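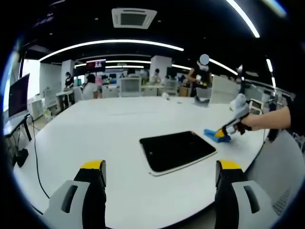
I'm helping out on a city council race this year and I have a disclosure problem I can't get a straight reading on. A group called Clelavine Forward mailed a postcard to every household in our ward. The return address is a box number and the small print says it was prepared by Gallegos Media. Gallegos is also the firm our candidate pays for yard signs and the website. We had nothing to do with the postcard and didn't know it was coming. We do our canvass lists on a black tablet with a thin silver rim, and on the second evening out the people carrying it were asked at four different doors whether we sent the thing. One man had already posted online that we're the same outfit as Clelavine Forward.

What I want to know is whether sharing a vendor makes the postcard a coordinated expense that we have to report. And can we ask the group to print a correction, or does contacting them make things worse? The card cost more than we've spent all summer, so if it counts as a contribution to us we're way over the limit. Our next report is due in September.

Posted by wardthree_helper

RiverbendClerk

Sharing a vendor is not coordination by itself in most places. What matters is whether information moved. If Gallegos used your plans, your voter data or your message calendar to decide what went on the postcard or who got it, then you may have a problem. If one side of the shop prints signs and the other side did the card with no knowledge of your campaign, you usually don't. Your state or city may have its own test, so look up the local rule and read the actual definition. It's often in the back of the candidate handbook under "independent expenditures."

Things I would do this week:

Write to Gallegos and ask whether the same staff worked on both accounts, and whether they have a written firewall policy. A lot of vendors have one and will send it the same day. Keep the reply.

Pull your contract and your invoices. Check that the invoices describe only what you bought. If there's a line like "strategy" or "consulting," ask for a breakdown, as that's the line somebody will point to in a complaint.

Write down when you first learned about the postcard and from whom. One page is plenty. Have the candidate and the campaign manager each sign and date their own.

Call the filing office and ask for informal advice. Ours answers by phone between 9 and 4:30. Ask if they also give written advice, and how long it takes. Where I worked it was 18 business days, which would be tight for you.

On contacting the group, I would not do it directly. A letter saying "please stop using our name" is probably fine, but once there's a back and forth it gets harder to say you don't talk to each other. If you want to answer the rumor, put a short statement on your own site. Say you did not pay for, approve or know about the mailing, and leave it there.

As for the report, don't list the postcard as a contribution just to be safe. You'd be stating under your signature that you received something, and amending it later looks worse than a phone call now.

tallpine60

Agree with most of that. We went through nearly the same thing with Cavutis, a print shop that did mail for both our slate and an outside group. A complaint was filed and we got a letter giving us 32 days to respond. It was dismissed. The thing that helped most was the emails, which showed we only ever talked to Cavutis about door hangers.

One point I'd add — the man who posted online. Send him a polite note with your statement and ask him to fix or remove the post. Don't threaten him. Ours changed his headline the same night and left the rest up, and we lived with it.

Also check whether your candidate has public photos or video sitting on the website. Outside groups take those and use them, and in some places reusing your material has its own rule. I don't remember how ours came out on that.

mapleandmain

If they used the same printer they're working together, everybody knows how this goes. Switch vendors. We use Zonano and never had an issue. You should report it and let the city sort it out.

RiverbendClerk

Switching is fine if you want to, but it won't change anything about a postcard that has already gone out. Please make the call before you report anything. And if Gallegos won't answer in writing, tell the filing office that too when you call.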